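**Coffee on a white tabletop**

**kosmas_m:** Mitt or paper towel? I keep this purple one by the table. 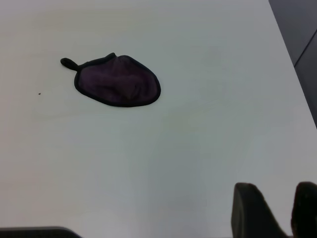
Do you wet the mitt first?
Use it dry for the puddle, then damp for the marks.

**oratile8:** Disagree. A mitt just spreads milky coffee. Paper towel first.

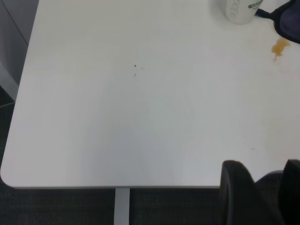

*Orange-brown stain, right side*

**kosmas_m:** I rinse mine right after, so no spreading.

**pravesh_dp:** Paper towel for a puddle this size. Mitt for the streaks.

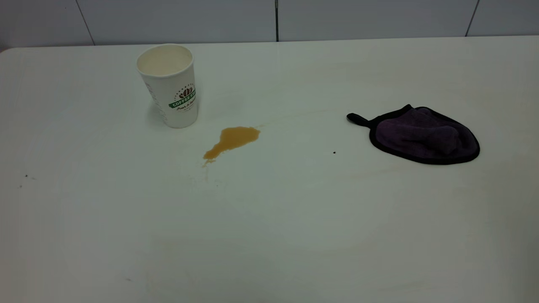
*Cup, spill and mitt*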